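How to stir a small beaker without wearing it

Stirring is the part of bench work everyone assumes they already know, having met coffee. I assumed so too, until Zulmira Moreira watched me chip my second beaker in April and gave me the rod lesson she gives the teenagers.

What you need

A small beaker, a stirring rod longer than the beaker is tall, a rack for your tubes, and a dark cloth. Mine is black and sheds lint, but clear glass on a pale table is a good way to lose clear glass.

Step 1. Set the beaker down flat

Smooth the cloth first. Leave the tube rack close by, tubes out, so your sleeve has less to knock over.

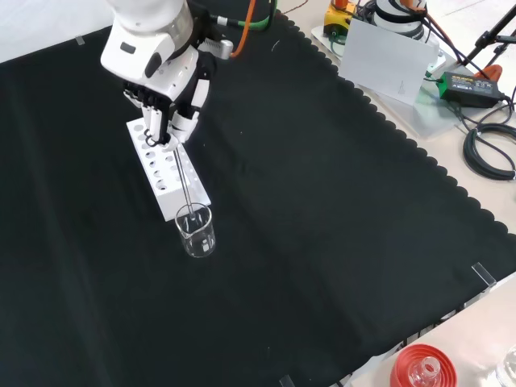

Hold the rod near the top, between thumb and fingers, like a pencil you don't entirely trust. Gripping it halfway down feels safer and puts your knuckles in the way of everything you want to look at.

Step 2. Lower the rod in

Go in at a slant if you like, and let the glass touch the wall gently. A rod dropped from even a modest height will find the thinnest spot in the base.
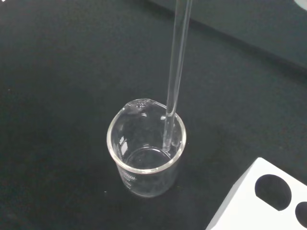 Check the rim while you're down there. Drops like to collect by the spout, and if you're weighing anything afterward they count. Rosário Figueiredo blots hers with a folded tissue – I use whatever is nearest and get the look I deserve.

Step 3. Stir in circles

Small, slow circles, with the tip just off the bottom. If it clinks, you're too wide. If it sloshes, you're too fast, or you filled past the top mark, in which case go back to Step 1 and think about your life.

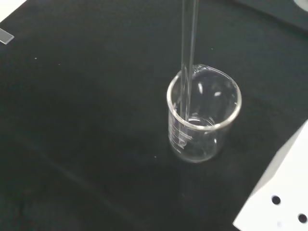

Step 4. Take the rod out

Touch the tip to the inside wall, let it drain, then lift. Rinse it right away and lay it in the rack's long groove if yours has one, or on a clean folded towel if not. Round things roll.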